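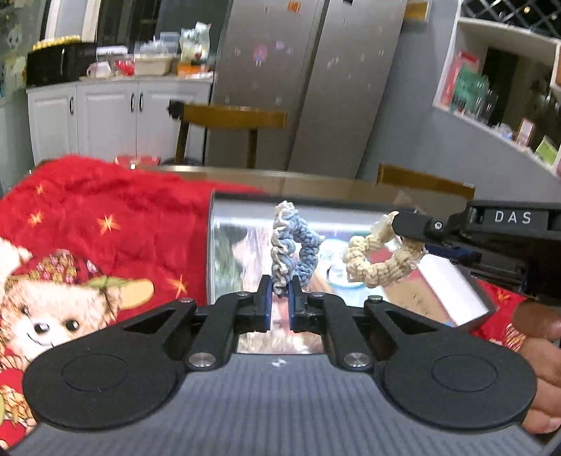
A reviewer of the first release objected that a machine able to pick up a hair tie is still a long way from one able to tidy a kitchen, and that a data card should say so before it says anything else. We agree, and the limits are listed ahead of the contents.

Filed under: Datasets / Manipulation / Household

# Petimlow: small soft items, two-hand pickup

Version date: 9 July 2021
Maintainer: Orka

## Limits

- Household chores are not solved by this data. The best baseline finishes 61 of 100 test trials, where a trial is one item moved to a container.
- Folding, wiping and pouring are not covered.
- Recording was done in lived-in kitchens. Results on a bare lab bench will differ.
- All demonstrations are by people using hand-held grippers. No robot arm was used in collection. Transfer to an arm was tested on one model only (Mitow).

## Contents

275 episodes. Items are scrunchies, socks, dishcloths and knitted pouches. Each episode has wrist video, jaw opening and a one-line task label. Video from the two grippers is stored separately and aligned by timestamp.

Episodes longer than 20 seconds were split at the first full release of the item. The parts keep the same parent ID.

## Known problems

- Shiny containers reflect the item being held. The Bravo tracker sometimes locks onto the reflection. Affected episodes have `reflect=1` in the index.
- Ruffled fabric hides the fingertips at close range. Jaw opening is more reliable than video for detecting contact.
- Patterned blankets under the work area cause false item detections.
- Left and right labels were swapped in part of the December batch. Corrected in this version.

## Splits

Train and test are divided by home. A kitchen in the test split does not appear in train. Please keep this division when reporting numbers; a random split by episode gives higher scores that do not hold up in a new home.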